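Section 8. Clearing and Sorting Packaging at the Table

This section of the Gestis Household Handbook applies to all homes on the Weditham and Salehi schemes in which the living and dining areas share one room. It covers the clearing of a table on which snacks, drinks and shopping have been left, and the sorting of the packaging into the correct streams. Kitchen food waste is dealt with in Section 9. Glass for the outdoor banks is dealt with in Section 10.

8.1 Before you begin

Place a bin on the floor within easy reach of the table. Any bin of suitable size may be used. A bin without a lid is preferred for this task, as both hands are often occupied. Fit a liner or an old carrier bag, and fold it over the rim where the bin allows.

Keep the bin at least 600 mm from any heater or open flame. It should not stand in the path of a door, including a sliding door.

You will also need:
- one clean bag for soft plastics;
- one flat space, such as the end of a counter, for card and boxes;
- a damp cloth and a dry cloth.

Note: Tablecloths should be left in place until the sorting is finished. A patterned cloth can hide small scraps, caps and crumbs, and should be checked by hand before it is shaken out or wiped.

8.2 Clear bags and wrappers

1. Pick up one item at a time. Do not sweep wrappers together with the arm.

2. Open each clear bag fully at the torn end. Where the bag has only a small notch and has not been opened, treat it as stock and return it to the cupboard.

3. Hold the bag upright over the bin and tap it gently, so that crumbs fall into the liner.

4. Look through the plastic for sachets. Small packets of drying agent must go into general waste and must never be left on the table.

5. Flatten the bag and place it with the soft plastics. A bag that is greasy or sticky goes into general waste.
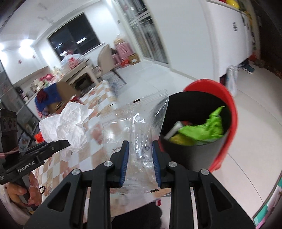
Figure 8.1. Clear packaging bag with serrated ends, beside a bin with a red rim.

Printed film and plain film may be placed together. Paper labels need not be removed. Used tissues are not accepted with paper and should be put straight into the bin - this is the most frequent error found at the Roravden sorting hall.

CAUTION: Serrated edges on stiff film can be sharp. Do not run a finger along the edge, and do not allow young children to help with this step.

8.3 Carrier bags

Carrier bags should be dealt with after the clear film and before the boxes. A carrier bag on a table is often still in use, and it is easily mistaken for waste when it has been crumpled or has fallen over.

1. Lift the bag slightly from the table. If it has weight, something is inside.

2. Lower it again and open the handles. Take out the contents and decide on each item separately. Unopened food goes back to the cupboard or cabinet. Empty packets are treated as in 8.2.

3. Check the bottom corners for receipts, coins and caps.

4. Sort the bag itself. A clean, whole bag is folded and kept. A torn bag may be used as a liner.

Thin bags will often show the colour of whatever is inside them. The colour alone is not a safe guide, as a full packet and an empty one look much alike through plastic.
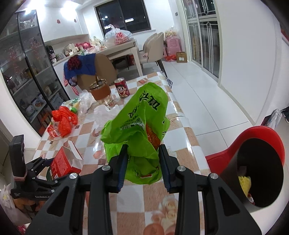 Bags that are to be kept should be stored in one place only. A single large bag hung on a hook is sufficient for most households. Where a shelf is used, it should be no higher than 1000 mm from the floor, so that it can be reached by all members of the household.

CAUTION: Plastic bags of any kind present a risk of suffocation. Do not leave them on chairs, on the floor or among toys.

8.4 Boxes and cards

1. Open every flap and look inside the box.

2. Remove any inner tray or film and return to 8.2.

3. Press the box flat along its folds. Do not tear it into pieces.

4. Stack flattened boxes on the space set aside in 8.1. Larger delivery boxes may be left whole until the table is clear, and then flattened on the floor.

5. Dark or glossy cards found near the edge of the table should be turned over and read before they are discarded. Membership cards and appointment cards are regularly thrown away by mistake.

8.5 Cans, caps and drinking vessels

1. Check every can for liquid before moving it. Carry part-full cans to the sink and empty them there.

2. Rinse cans briefly with cold water and leave them to drain. Crushing is not required.

3. Collect loose bottle caps in one hand or in a small dish. Screw caps may be put back on the bottle if it is still on the table.

4. Ask before clearing a mug or glass which still holds a straw. Disposable straws go into general waste. Reusable straws are washed with the mug.

5. Take off fabric or knitted sleeves from mugs before washing, unless the maker states otherwise.

Note: Glassware should be moved last of all. It must never be carried in the same hand as a bag.

8.6 Finishing

1. Go over the tablecloth with the flat of the hand and remove anything that remains.

2. Wipe with the damp cloth, then with the dry cloth. Wipe-clean cloths should be lifted at the corners and wiped beneath at least once a week.

3. Tie the liner when it is about three quarters full. Do not press the contents down.

4. Replace the liner and return the bin to its usual place.

5. Check chairs, chair covers and the floor under the table for wrappers that have slipped down.

Coverings draped over the back of a chair should be shaken outdoors. They need not be washed each time.

8.7 Common difficulties

The soft plastics will not stay in the bag. Film springs open when it is crumpled. Lay the pieces flat and roll them together.

The bin tips when an item is dropped in. The liner is probably pulling to one side. Refit it evenly, or place a folded newspaper in the base beneath the liner.

It is not clear whether an item is finished with. Leave it on the table and ask the person concerned. Items set aside in this way should be dealt with by the end of the day.

Section 8 last revised Nov 23, 2023. The next revision is planned for January.

Comments

Resident, Weditham
Could 8.4 say what to do with boxes that have a plastic window? I have been cutting the window out but it takes ages.

Resident, Salehi scheme
We leave the window in and ours have never been sent back. Agree about the cards, I lost a library card exactly like that.

Resident, Weditham
The rolling tip works well. I put an elastic band round mine.

Handbook office
Thank you. Windowed boxes may be placed with card as they are. This will be added to 8.4 at the next revision.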